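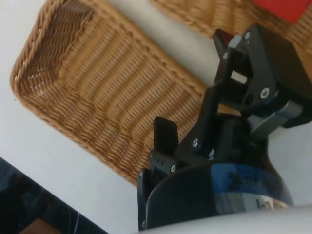
**Press release, April**

**Vadeo's new method teaches a robot arm to move goods between baskets with fewer demonstrations**

The Finnish research company Vadeo has published the results of a two-year study on how robot arms can learn to sort small goods from a camera mounted near the gripper. The method, called Fikivix, needed 800 demonstrations to reach the same level of success for which the company's previous method needed 4000.

The task in the study is simple to explain. The robot must find an object in one basket, take hold of it and put it into the other basket. For a person it is easy work. For a robot it is difficult in places where the view changes a lot during the movement. When the gripper comes near to a basket, the rim and the weave fill most of the camera view, and the object can go out of sight.

Earlier methods often treated every camera view as equally important. Fikivix gives a weight to each moment of the demonstration. The moments shortly before the grasp and shortly before the release get more weight, and the long movements between them get less. The system also keeps a short memory of where the object was last seen, so the arm can continue its approach when the fingers cover it.

"We looked at the failed attempts one by one, and most of them happened in the last few centimetres," says Seija Lahtinen, who has led the study. "The robot had learned the travelling very well and the grasping quite poorly. It was a little embarrassing that we did not see this sooner, as the information was in our own recordings the whole time."

**How the method was tested**

The demonstrations were recorded by operators who guided the arm by hand. After the training, the method was tested with objects which were not part of the training material. The places of the baskets were changed between the attempts, and also the angle at which they stood on the table.

In the final test the robot made 1000 attempts, of which 725 were successful at the first try. An attempt was counted as failed if the object fell outside the baskets, or if the gripper moved a basket so much that the operator had to stop the arm.

Soft and very flat objects are still a problem. The robot often closes its fingers above a flat object and lifts nothing. Baskets with a high rim also gave weaker results than low ones. Both limits are described in the research report together with the full test results.

**Next steps**

The work continues with the packaging company Kinnunen, where the method will be tried in the sorting of returned goods. The software partner Culteck is preparing a version of the training tools which can be used without special knowledge of machine learning.

"We do not promise a finished product," says Vilho Hakala, who is responsible for the pilot at Vadeo. "In a real sorting room the light is different and people walk past. We want to know first how much of the result stays."

The report and the training code can be requested from Vadeo's research office.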